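The desktop under the stairs, part one

So I finally did it. After moving that dusty tower from the closet to the hallway to the space under the stairs (and then apologizing to everybody who stubbed a toe on it), I've started turning it into a box for all our photos. Myrto Kourkoulas has been after me to do this for ages. She's the one who wrote out a list of everything I'd need on the back of a Forkitz takeout menu, and I still have it, grease spots and all.

The plan is pretty modest. I have 2931 photos sitting on a laptop that groans when I open a second browser tab, plus whatever is on my sister's old phone, plus the scans Marina Kouris made of the Prendergast street party albums. I want them all in one place, on a machine that stays home. That's it! No gaming, no fancy lights. I named the project Fotudska, which was a typo in a folder name that I got too fond of to fix.

First thing was to get the side off and lay the whole case down flat. I always forget how much nicer it is to work this way. When a tower is standing up you're fighting gravity with every screw, and the one you drop goes straight under the power supply. Lying down, you just look into it like a drawer.
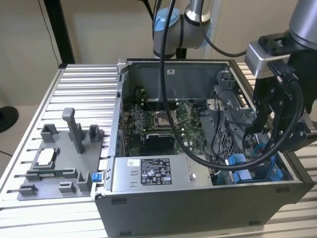
I gave myself an entire evening for looking before I touched anything, which sounds silly, but I hadn't been inside a computer since college and I needed to get my bearings. Power supply, okay. Memory slots, okay. Drive cage, okay, and I love that the little clips are blue. Somebody at a design meeting decided that blue would mean "you can touch this," and I'm grateful to that person, whoever they are. I went looking for blue bits every time I got lost.

Then cables. I have strong feelings about cables. They're always either an inch too short or so long that you end up stuffing them in a corner and hoping. I ordered a replacement pack from a shop called Stetora, and the postage came to nearly as much as the cables did, so that was annoying. On the plus side they threw in a bag of screws, and I now own more tiny screws than any one person should. They live in a jam jar.

The processor is a whole separate story. I'm saving that for part two, along with the thermal paste, because I've watched three videos on the subject and every one of them told me something different. Pea-sized blob? A cross? Spread it with a card? If you have an opinion, please leave it in the comments, I'd love to hear it.

The part I was looking forward to was the hard drive. It sits in a plastic caddy, so there's no screwdriver involved once it's in there – the caddy just slides along in the cage. Marina told me hers used to squeak on the way in and out and that I'd hate it.

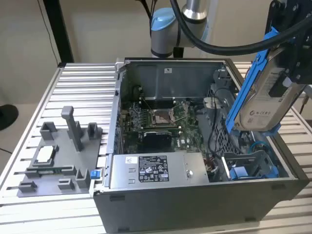

The drive in its blue caddy, with the case open underneath.

I know everyone says to go with solid state now, and I did look! The big one I wanted would have taken me past what I'd set aside, and for a box that mostly holds pictures of birthday cakes I really don't need the speed. Maybe later, when I've recovered from the postage.

One more thing I'd pass along if you're opening up an old machine: bring a good lamp. The ceiling light in our place is useless for this, and there are so many little parts packed onto a motherboard that it all turns into one green blur after dinner. I borrowed the clamp lamp from my sewing table and it made a huge difference.
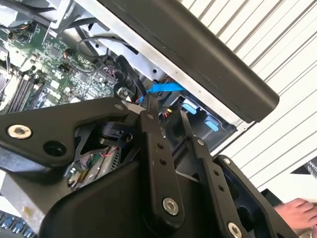

In close, with the green board over on the left.

Next up is the processor, and after that I have to decide what to call the folders. Myrto wants them by year. I want them by person, with a separate one for the dog – she has 475 photos all to herself, so she's earned it.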